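Progress report to the Ospina Fund, 28th May
Project: Drornbridge student robotics club
Prepared by Lizeth Sotelo, club coordinator

Since April the students practice picking up soft household things with the hand-held gripper. Paper towel was the first material, and it is still the one they like most.
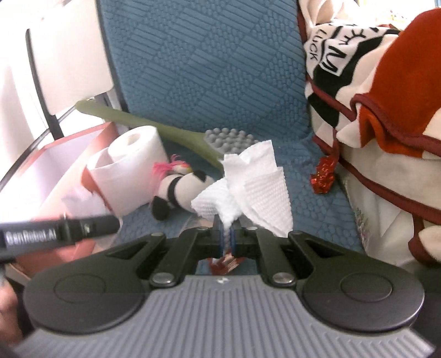 Report No. 8

The club has recorded 311 grasps, and 205 of them are labeled. The labeling goes slower than I planned – the students must agree on what counts as a good grip. For thin folded items, such as a face mask, we wrote a separate page of rules.

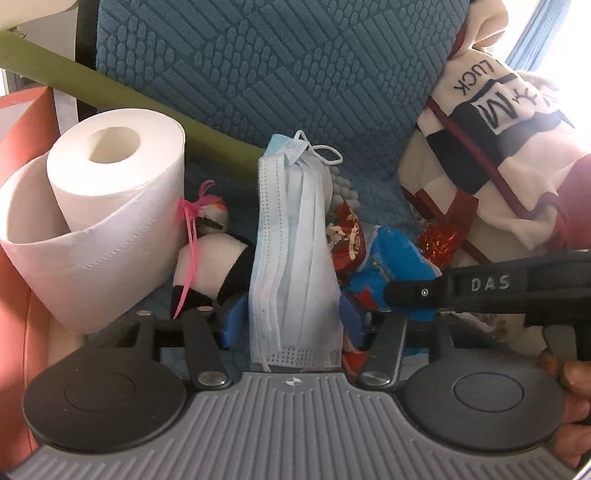 When will the labeling be finished?
Before the visit to Fustcombe, if the club keeps its two extra hours per week.

From the grant, 40 dollars remain for supplies. I ask your permission to spend them on storage cards.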